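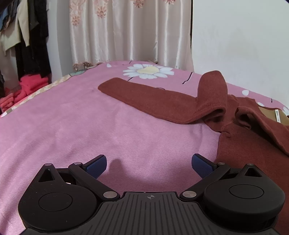
Can you show a robot how to fold a sweater without having a robot in the room?

The folding can be recorded with a hand-held gripper that carries a camera, and the recording is used later to train an arm with the same kind of fingers. A person does the whole job by hand, holding the tool where the robot's wrist would be.

I went to Bruston to see how Droltus does this. The visit was set up by Sachiko Mizuno, who runs our reading group on automation at work, and there were six of us on it. We had the morning with the people who record by hand and the afternoon with the people who drive arms by remote control. I took notes through both and have typed them up in the order I took them, with some of the repetition removed.

Droltus has an office on the second floor of a former printing works, but most of the hand recording is done in ordinary rooms. We were split into two groups because a bedroom will not hold six visitors and an operator. My group had Riku Yokoyama, who trains new operators, and Hiu-tung Kao, who checks the recordings after they come in. We were asked to take our shoes off and to stand back toward the door.

The tool is called the Stondard. It is heavier than I expected. You squeeze a trigger underneath and the two fingers close, and when you let go they open again. The finger pads are blue and textured. I was allowed to hold it before the session began and tried picking up a sock. I got it on the third go. My mistake was coming down too flat, so that the pads slid over the cloth without pinching it. Riku told me to tip the front of the tool down and to press into the bed a little before closing.

The tasks for the morning were all clothes on a bed. Each one is written on a card with a short title, a starting state and an ending state. "Sweater, fold, from crumpled" is one. The operator reads the card, sets the clothes out, starts the recording, does the task and stops. If something goes wrong in the middle they carry on and fix it, provided the fix is something a robot could also do. Dropping a sleeve and picking it up again is fine. Smoothing the sweater with a bare hand is not fine, and the recording gets marked.

I asked how long it takes to learn. Riku said most new people are slow for the first four sessions and then stop thinking about the tool. The habit that takes longest to lose is looking at the clothes from your own eye height and forgetting what the camera on the gripper can see. An operator may be able to see the hem perfectly well while the camera, which is close to the cloth, has nothing but a wall of knitwear in front of it. The robot will only ever have the camera's view, so the operator has to bring the hem into it before grasping.
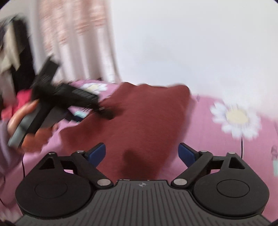
My main interest was in what happens to recordings that are not clean, as I used to do quality checks in a packaging plant and we threw far too much away. Hiu-tung keeps a lot more than I would have guessed. She sorts recordings by whether the tool's movement still makes sense, and other things in view do not count against them by themselves. A hand coming in from the left with a black hair brush, as there is over this bed, would make her look more closely at the dark maroon cloth between the brush and the fingers. She wants to know whether the person moved the cloth or only moved near it. If the cloth was moved by the person, that stretch gets a note and is left out of training. If it wasn't, the stretch stays in. She also looks for motion blur, and a little of it is accepted.

We watched her review on a laptop at lunch. She plays everything at double speed and slows down at each grasp. There is a text box for comments, and hers are very short: "two layers," "cuff lost," "ok after second try." The two-layers comment was the most common one I saw. It means the fingers took hold of the front and the back of a garment together when the card asked for the front only. With a thick knit this is easy to do and hard to feel through the handle.

Lunch was sandwiches and a very good potato salad. The parking at the back is free but the gate closes at 5:30, and one of our cars was nearly shut in.

After lunch we went up to the office for the remote control part. Kenta Miyazaki showed us a pair of arms bolted to a table, with a second, smaller pair that the operator moves. Whatever the small pair does, the big pair copies. This setup is called Inthanon in the building, and everyone spoke of it as "the Inthanon" as if it were a vehicle. It stays where it is. Clothes have to be brought to it in crates, and the table is covered with a gray mat.

Two of us tried it. Hiyori Sakamoto, the youngest in our group, did very well and got a T-shirt folded in half with the edges nearly even. I was slow. With the hand-held tool you feel the weight of the sweater pulling and you know when you have lost it. With the arms I had to watch for that, and I kept letting go a moment too early. Kenta said this is normal and that the arms have the advantage in other ways. The motion recorded is motion the robot has really made, so there is no question of whether it can reach. A person with a hand-held gripper can twist or lean into a position that no arm could follow, and some of the bedroom recordings are rejected later for exactly that.

The speeds are quite different. An operator with the hand-held tool records around 70 folds in a shift. On the arms Kenta's team is pleased with 40. He did not think one way would replace the other, and they use both sets together. 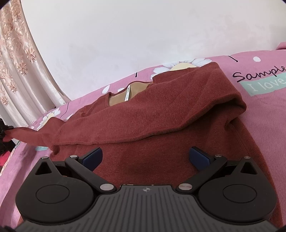

Page last changed: August (paragraph on sleeves added, spelling of Inthanon corrected)

Sleeves deserve more room than I gave them in the first version. Several people who read it asked why folding a sweater should be harder than folding a towel, and the sleeves are most of the answer. With one sleeve and the shoulder doubled over the body there is already a thick fold running across the garment on a slant, and the other sleeve is still stretched out to the side. The fingers have to be opened wide for the next grasp, and from just above the knit they have to choose a place where the layers can be told apart. Riku teaches people to use the neckline as a landmark. If the neckline and the label inside it are in view, the operator knows which way up the sweater is and where the shoulders ought to be.

He also teaches an order. Sleeves go in first, one and then the other, and the bottom is brought up last. Operators who fold differently at home are asked to drop their own way for the shift. I asked whether it would be better to have several methods in the recordings, and Hiu-tung said they had tried that early on. The arm trained on the mixture tended to begin one method and change to another partway through. They now use one order for each card and vary other things, such as how crumpled the sweater is at the start and which way it points on the bed.

The bedspread came up too. It is pink with big printed daisies, and one of our group thought a plain sheet would make the work simpler for the camera. Riku agreed that it would, and said that people do not sleep on plain gray mats. He would sooner have patterned bedding in the recordings from the beginning.

We did not see a trained arm fold anything from start to finish. One was due to run at 3:00, but a cable had been sent out for replacement and the run was called off. Kenta offered to let us know when there is another. Sachiko has the list for a second visit, and anyone who wants to go should tell her which half they would like to see first. Bring socks without holes.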